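Open day at the Mendico handling lab
2025-10-12

Members who registered for the Mendico open day saw the padded arm working at the black bench, with a short talk from Lenuța Voicu on how the cell is programmed. Attendance was capped at 14 per session and both sessions filled.

Voicu kept to grasping. The arm carries a compliant gripper with red fingertip pads, and the first part of the demonstration covered small cardboard boxes, with a white plastic basket on the bench.

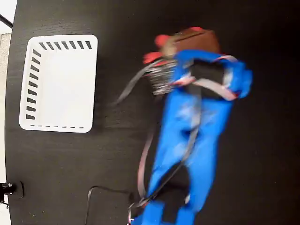 Grip force is set per object class and stored in Erkitz, the lab's in-house controller. The current library holds 874 entries. Voicu said most of the tuning time goes into light cartons, where the margin between slipping and crushing is small. Questions from the floor dealt mainly with cable routing and how often the pads are replaced (every 6 weeks at present).

Curved objects were treated separately. A flat-sided approach gives poor contact on a sphere, so the fingers are opened wide and brought in high on either side of the centre. The programme for this was written by Nistor under a three-year agreement.
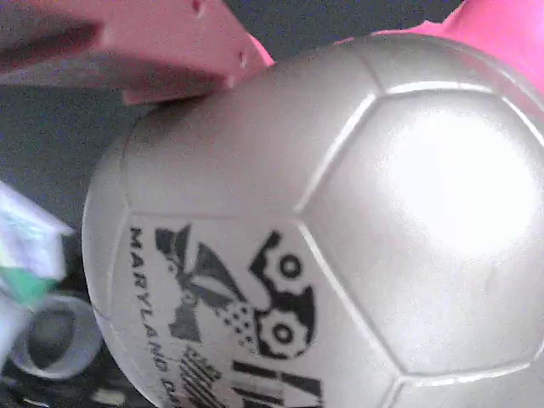
Soccer ball held between two gripper fingers, Mendico open day.

Slides are available to members from the office on request. The next open day is planned for January.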